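킨디아 물류·조립 작업장 견학 후기

칠월의 킨디아는 아침부터 푹푹 쪘습니다. 버스에서 내려 레디둠 작업장 정문까지 걸어가는 동안 벌써 등이 다 젖었는데, 안내를 맡은 지르세우 포르텔라 씨가 시원한 물부터 한 잔씩 건네주셔서 얼마나 고맙던지요. 이분은 포장반에서 오래 일하다가 지금은 자동화 설비 교육을 맡고 계신답니다. 말씀이 느긋하고 옆길로도 자주 새는 편이라 예정된 시간을 한참 넘겼지만, 저는 그 옆길 이야기가 제일 재미있었어요.

레디둠은 작은 목제 가구 부품을 골라 담아 보내는 곳입니다. 관리하는 품목이 609가지라고 하네요. 예전에는 선반에서 부품을 집어 작업대에 올리고, 맞춰 보고, 다시 상자에 넣는 일을 모두 손으로 했답니다. 손목과 어깨가 아파서 그만두는 분도 있었고요. 지금은 집어서 옮기는 일의 상당 부분을 로봇이 하고, 사람은 상태를 살피고 순서를 정하고 막힌 곳을 풀어 줍니다. 하루에 처리하는 주문은 300건이 넘는다고 합니다.

그렇다고 다들 처음부터 반긴 건 아니었다고 해요. 포르텔라 씨도 첫 달에는 로봇이 멈출 때마다 불려 다니느라 점심을 제때 먹은 날이 드물었다며 웃으셨습니다. 교육은 한 사람당 40시간인데, 나이 지긋한 분들은 화면 글씨가 작다고 불평이 많았고 결국 글씨를 키웠답니다. 임금표도 다시 짰고요. 다만 옆 사람과 수다 떨며 일하던 긴 탁자가 없어진 건 아직도 서운하다는 분이 계셨는데, 그 말씀이 집에 오는 길 내내 마음에 남았습니다.

오후에는 호샤 동 이층 교육실로 올라갔습니다. 새로 온 분들은 실제 설비를 만지기 전에 시뮬레이션 화면으로 먼저 연습합니다. 그리퍼의 두 손가락이 작업면 어디쯤에 있는지, 탁자 가장자리와는 얼마나 떨어져 있는지를 눈에 익히는 것부터 시작한다는군요. 저도 의자에 앉아 한참 들여다보았습니다. 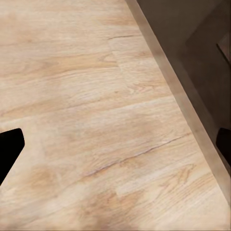 시뮬레이션 화면 속 밝은 나뭇결 작업면. 양옆의 검은 것이 그리퍼 손가락.

저는 나뭇결만 구경하다가 어디를 보고 있느냐는 핀잔을 들었습니다. 포르텔라 씨 말로는 손으로 오래 일한 분들이 오히려 거리 감각을 빨리 잡는다고 해요. 부품을 어느 쪽으로 집어야 편한지 몸이 이미 알고 있으니까요. 그 이야기를 하실 때 목소리에 은근히 자랑이 묻어나서 듣는 저까지 흐뭇했습니다.

내년에는 질치아 쪽 작업장에도 같은 교육실을 꾸민다고 합니다. 견학을 신청하실 분은 편한 신발을 꼭 신고 가세요. 생각보다 많이 걷습니다. 구내식당 콩 수프도 맛있으니 점심 전에 도착하시길 권해 드려요.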